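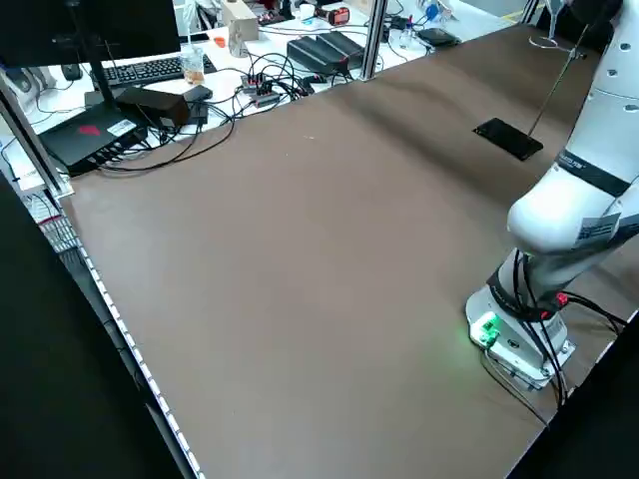
A white robot arm standing at the side of a table.

I ate a fig in March that was so good I had to sit down. Since then I've wanted to tell kids about figs, so let's go!

A fig looks like a small, soft pear with a skinny neck. Cut one open and you'll find it packed with tiny pink threads and crunchy seeds. Those threads used to be flowers! A fig tree hides its flowers inside -- they bloom in the dark, where you'd never spot them.
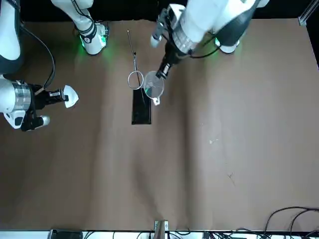 Is a fig a fruit?
Most people call it one, and that's fine in the kitchen, but plant scientists say a fig is a whole bunch of tiny fruits growing inside one soft pouch.

My neighborhood market, Prutgate, sells figs fresh and dried. Fresh ones are squishy and only last a couple of days in my fridge, so I eat them fast (not a hard job). Dried figs have lost most of their water. They get smaller and chewier, and each bite tastes a lot sweeter.
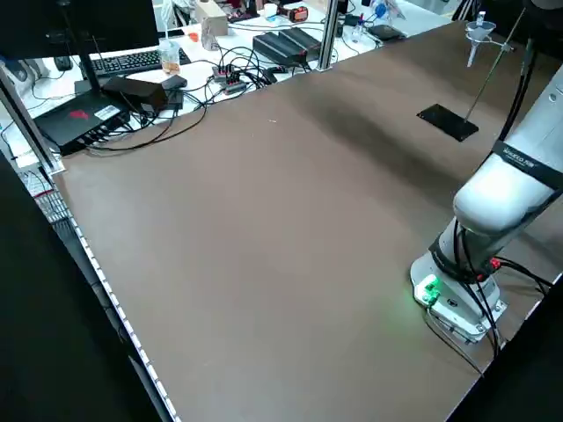
Figs have fiber in them too. Fiber is the part of a plant your body can't fully break down, and it helps keep food moving along through your belly. Drink some water with your dried figs and the fiber does its job better.

My favorite snack is 2 dried figs, chopped up and stirred into plain yogurt. I let it sit for 10 minutes so the figs go soft. Ask a grown-up to help with the knife -- dried figs are sticky and they slide around!
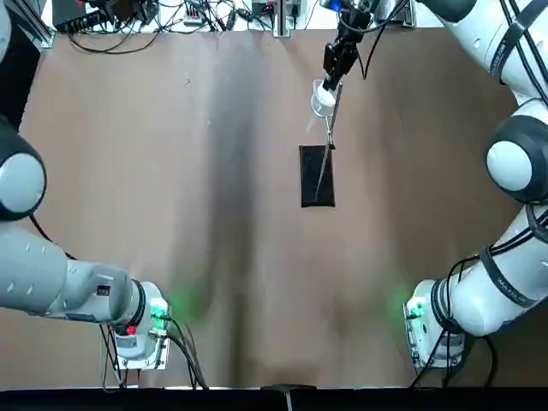 A black gripper above the table, with a thin metal rod resting on a small black pad.

If you've never tried one, start with a dried fig and take a little bite. The seeds pop between your teeth, and I love that part.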